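Speaker notes: Do we really need to rewire the back room?
Clitska site meeting, November

Open with the quote from Kirnuvix: $1,125 to replace every patch cable. Pause there. Ask who has seen a fault report that names a cable. I haven't.

Their sales sheet says old cords "slow the whole office down." It gives no test and no before and after. Oyelaran got the same sheet, and I'd like to know what they paid.

Next slides, go slowly. Point out the blue patch cable at the rack and the padded mailer with its loose end lying on top. Then the blue plug on the black cable, gold contacts showing. Ask what a new plug would do that these wouldn't.

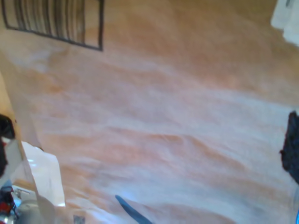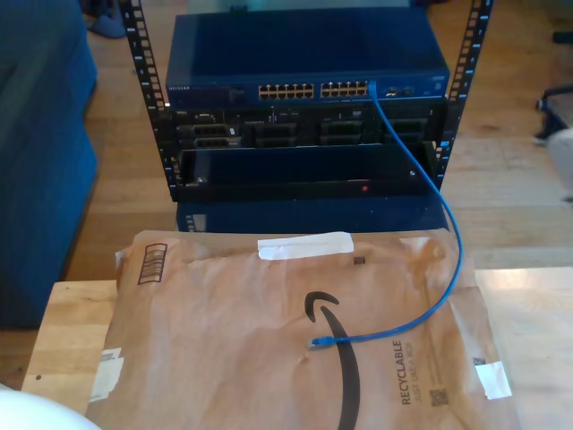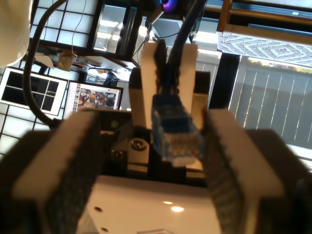
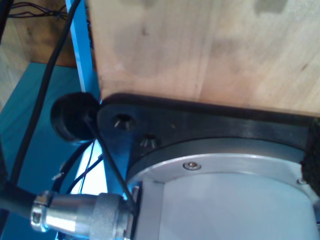

What I would do first

Test all 63 runs with the Amico tester we own. Label both ends as we go. Replace the ones that fail and keep the rest. My bet is 5, maybe 9.

If someone says "but they're old," ask how old. The quote doesn't say.

Take questions. Don't agree to a date for the work.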